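Home Journal Issues Authors Subscribe Search

4.2 Room geometry and the sound absorption of soft furnishings

The measurements reported in Section 4.1 were made in unfurnished rooms. In use, a hotel bedroom contains a good deal of absorbing material, and the reverberation time at mid frequencies is set mainly by the bed, the floor covering and any padded wall surfaces. The present section considers how far each of these contributes, and whether the simple Sabine estimate remains usable once they are present.

The rooms studied at Plustdale share a common type of layout. The bed stands on one side, a sofa on the other, and a strip of carpet runs between them. Upholstered panels cover the lower part of the back wall, with a harder finish above (Figure 5). The division matters for the calculation, as the two zones have very different absorption at 1000 Hz and cannot be averaged without some care.
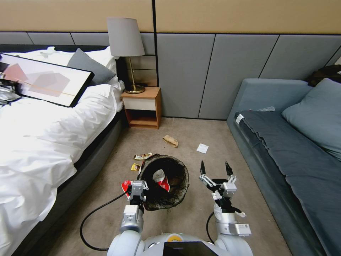

Figure 5. Bedroom with carpeted floor, bed, sofa and grey upholstered wall panels below a tan upper band.

Impulse responses were recorded at 11 receiver positions in each room using a swept sine signal. The source was placed in turn at the door, at the desk and at the foot of the bed. Each response was averaged over 5 sweeps, and decay curves were obtained by backward integration. Octave bands from 125 Hz to 4 kHz were processed. The 63 Hz band was discarded, the room volumes being too small for the decay to be treated as diffuse.

Absorption values for the carpet were taken from the maker's data sheet for Ceremia, the product laid throughout the building. Those for the wall panels were measured on loose samples in the reverberation room at Akinola. No data could be found for a made bed with a duvet, and a value was therefore fitted to the measured decay with all other terms held fixed.

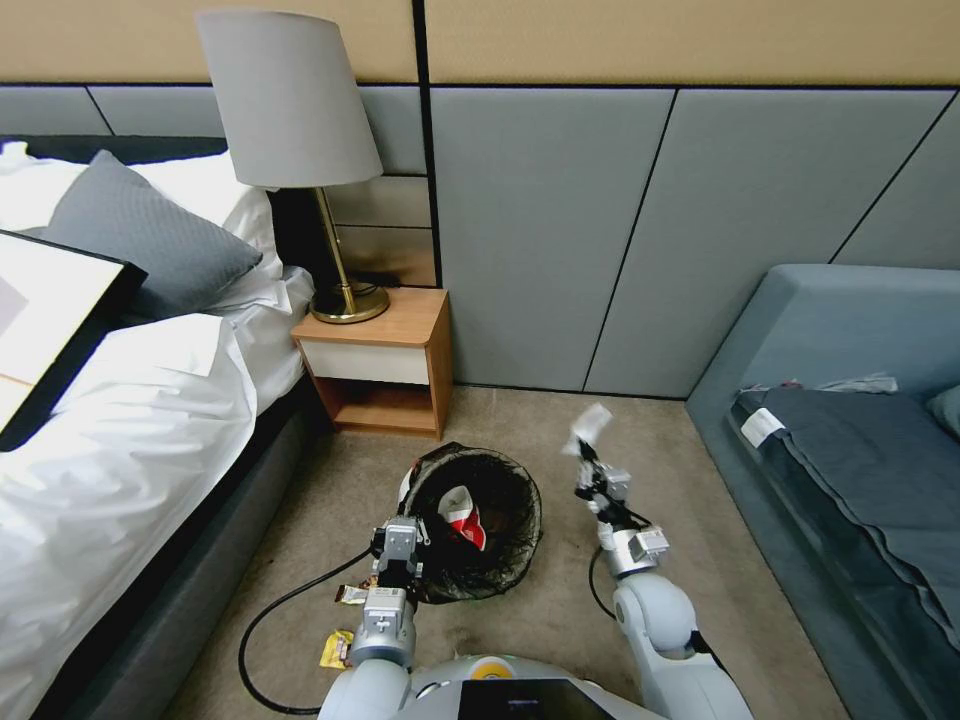
The fitted value rises steeply between 250 Hz and 1 kHz and then levels off. Its shape is close to that of a thick porous absorber laid on a solid backing, which is reasonable for a mattress. The state of the bedding has a small but repeatable effect. A duvet pulled flat gives slightly less absorption at 2000 Hz than the same duvet left in folds, the exposed area being greater in the second case. Below 500 Hz no difference could be found between the two.

The position of the sofa proved less important than expected. Moving it away from the wall changed the early decay at the nearest receivers and left the later part of the curve unaltered. Takeda reported a similar result for armchairs in small lounges, and suggested that the extra absorption of the exposed rear face is offset by a loss of edge effect at the wall. 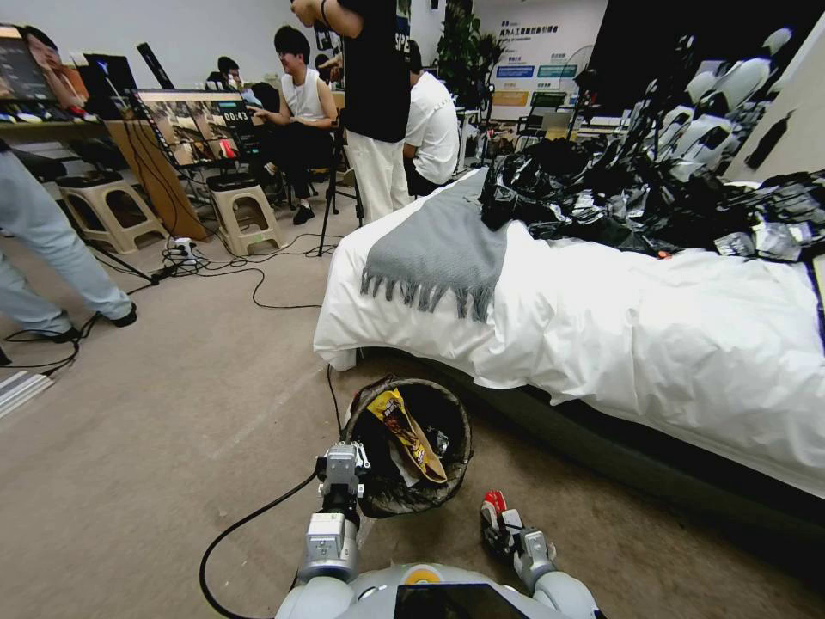 A second set of estimates was made with the Starnine ray model, using 1024 rays per source position. Agreement with measurement was good at 1 kHz and above. At 250 Hz the model gave decays that were too long in every room, and raising the scattering coefficient of the bed removed only part of the error. The remainder is attributed to panel vibration in the lightweight partition, which the model does not include.

For design purposes the Sabine estimate may be kept, provided the bed is entered as a separate item and its side faces are counted in the total area. Leaving out the side faces gave the largest single error found in this work.

Filed under: Building acoustics > Small rooms > Furnishings

Comments (3)

Was the door open or closed during the sweeps? It makes a difference at 125 Hz in rooms of this size.

Closed, and the bathroom door as well. This is given in Section 3 but should have been repeated. Miyuki Takeda

Could the fitted bed values be put in a table? Reading them from the curve is difficult above 1 kHz.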